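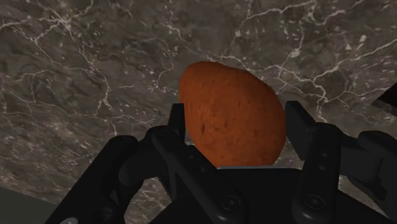 FOR IMMEDIATE RELEASE
3/31/19

Flendevura Opens Its Second Community Kitchen in Mosoti, With a Long Table, a Big Oven and a Summer of Potato Suppers

MOSOTI - Flendevura, the neighborhood cooking school that has been teaching people to make supper from scratch for the past 9 years, is very happy to announce that its second community kitchen is open in the old Priltell feed store on the corner of Rerport Street. The doors are unlocked every morning, the kettle goes on soon after, and anyone who would like to look around is welcome to walk in, hang up a coat and stay for a cup of something.

People who know our first kitchen, over on the mill side of town, will remember how snug it gets when the soup class and the bread class land on the same evening. We love that little room and we are keeping it just as it is. But the waiting list for fall classes reached 367 names in November, and it was plain to all of us that we needed more burners, more sinks and a good deal more elbow room.

The Priltell building had stood empty since the feed store moved out to the highway. It had good bones, tall windows facing the street, and a loading door wide enough to bring in a full-size oven without taking it apart (a real kindness, as anyone who helped move the last one will tell you). Work took most of the winter. The old floorboards were sanded and kept, the scale by the back door was cleaned up and still weighs true, and the painted Priltell sign has gone back over the entrance, where a lot of our neighbors told us it belonged.

The opening season is given over to the potato, a food that nearly every family in Mosoti has an opinion about. Our teachers have put together a run of evening classes that begin with the very basics, such as how to choose a potato for boiling and how to choose one for baking, and go on from there to dumplings, flat griddle cakes, chowders, hot and cold salads and a slow oven dish with onions and cream that has already caused some friendly arguing among the staff. There will be a Saturday-style supper at the close of each run, when everyone who cooked sits down with whomever they would like to bring.

"We wanted to start with something that is already in the pantry," Flendevura said in a note to its members. "A person should be able to leave class, go home, and make the same dish the next night without a trip to a fancy store. Potatoes are cheap, they keep well, and they are very forgiving if the phone rings while you are cooking."

Classes are kept small so that there is room at the stove for everybody. Each one lasts 2 hours, and the price covers ingredients, the use of an apron and a printed recipe to take home. A share of the places in every class is set aside at no charge for people who would otherwise have to miss out. To ask for one, just mention it when you sign up, and there is no form to fill in and nothing to explain.

Younger cooks are looked after as well. The after-school table, which has been such a cheerful part of life at the first kitchen, will run at Rerport Street all through the spring, with peeling, mashing and measuring for the little ones and proper knife lessons for those who are ready. Parents may stay and help or sit by the window with the newspaper, whichever sounds better after a long day.

Flendevura is also looking for recipes. If there is a potato dish in your family, written on a card or only ever kept in somebody's head, we would dearly like to have it. The recipes will be tested in the new kitchen over the summer and gathered into a spiral-bound book, to be sold at both kitchens, with the money going back into the free places.

How to Sign Up

Sign-up for the spring classes is open now at either kitchen during regular hours. Places are given out in the order people ask, and those already on the waiting list will hear from us first.

About Flendevura

Flendevura is a nonprofit cooking school serving Mosoti and the farms and villages nearby. It teaches plain home cooking to beginners and old hands of every age.

Press Contact

Flendevura Press Desk
Priltell Building, Rerport Street, Mosoti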